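Buy the table last

Every April the same thing lands on my desk. A quote for a pair of arms. Nice number at the top, ends in a discount, and under it a one-line request: please approve. No line for grippers. No line for cables. Nothing for the person who has to stand there all week and make it work.

I approve budgets for a small automation group and I've gotten cranky about it. So, quickly, before the next one comes in.

The arm is the cheap part. I mean that. Cheap compared with the year that comes after it. Our Plustell quote came in under what we had set aside and everybody relaxed. Then the fingers. Then the pads for the fingers. Then a frame, then a second frame becuase the first one wobbled. Extras came to 2085 dollars by the end of the first quarter, and I had planned for 300. That's my mistake, not the vendor's. I never asked what the thing would need to do all day.

What it does all day is pick up small stuff and put it down again. Toy food, a plate, two sets of grippers. Not glamorous. Thats the job though, and the budget ought to be written from the job backwards.
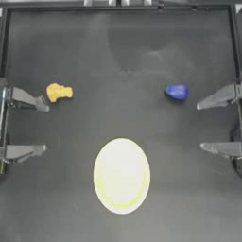
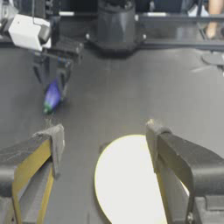
Toy vegetable in one gripper in the second shot, nothing on the plate in the first.

By the operations desk
Filed under: Equipment, Planning
4 min read

Look at the ends of those fingers in the second one. Gray wrapped pads, a bit frayed. It's a consumable. Consumables belong in a budget the way printer paper does, and I have yet to see a proposal from any team, mine included, with a line for finger pads. They go on somebody's card, and in December I'm squinting at receipts.

Same goes for props. People laugh at me for this. But a plastic eggplant gets dropped, rolls off, disappears under a cabinet. Buy doubles. Buy a bin of them.

Now the bigger fight – one big purchase or several small ones. The Cluller people will sell you a complete cell, table and arms and software, one invoice. Tempting! I was tempted. Finance loves one invoice. My trouble with it is that you lock in the table before you know the work, and the table is what you end up wanting to change. Too shallow, too shiny, rail in the wrong spot. We went with parts, on the Jugah project, and swapped the surface inside of two months with no argument from anyone.

Costs more in hours, sure. I put 22 hours of setup in the plan and it ate all of them. Hours are money and should be written down as money. If your plan has zero in the labor row then your plan is wrong, send it back.

And please, hold something out. We hold 2000 dollars per station, untouched until month three. For Wulleo I got talked out of it – the team wanted a second camera right away – and we spent spring waiting on a replacement cable with nothing left to pay for it. A cable. Never again.

A few will write in and say a small shop can't afford to leave cash sitting. Maybe. I'd say buy one arm then, and run it properly, and come back for the other one next year with real numbers from your own floor. I will sign that one the same afternoon.

Quotes for next year are due to me by noon on the last day of the month. Put the pads in.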